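Sorting block

A sorting block is a small solid, usually a prism or a cylinder, made in a limited range of shapes and colors so that it can be grouped with others of its kind. Sorting blocks are sold as toys, used as teaching aids, and found under sofas. They differ from building blocks in that they are not expected to stack, though children stack them anyway and the star shapes fall off.

Shapes

The common shapes are the cylinder, the cube, the triangular prism, the hexagonal prism and the star. The star is the most popular with buyers and the least popular with whoever has to step around it at night. Hexagons are often taken for cylinders by young sorters, a mistake most manufacturers regard as reasonable. The Doležal pattern, a set of 168 pieces intended for a full classroom, added a crescent that rolled in no predictable direction and was dropped from later editions.

Colors

Red, blue, yellow and green are standard. Orange appears in larger sets, where it is chiefly a source of arguments with red. The designer Jozefína Havlíček, who drew the Clostard range, held that a set needed no more than four colors and then produced one with 8, explaining that the customer had asked.

Methods of sorting

The two basic methods are by color and by shape. A set cannot be fully sorted both ways at once unless it is laid out as a grid, and a grid requires more floor than most families own. Libor Malý's handbook for nursery teachers, Kultdale, spends a chapter on the question and comes down in favor of color, mainly on grounds of speed. Tumaini Masanja's reply, longer than the handbook, comes down in favor of shape. Both authors agree that the pieces should be put back in the box afterward, and neither says by whom.

Sorting surfaces

Any flat surface will serve, but a plain board is traditional. Pale wood is preferred for contrast, and a striped one does little harm.

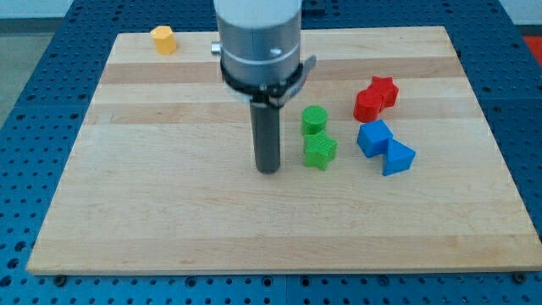 Color sorting leaves its mark on a board in the form of small clusters, with shapes mixed freely inside each. A green star may sit up against a green cylinder, and a red star against a red piece of another shape, while a yellow hexagon keeps to a spot of its own near the edge. Shape sorters find such an arrangement hard to look at.

Collecting

Complete early sets are scarce, as the yellow pieces go missing first. Aslak Solheim's collection of 1,479 blocks includes 300 from the Prutard works and is cataloged by color, with a second index by shape that he began one June and has not finished.

See also: Shape sorter; Pattern block; Lost property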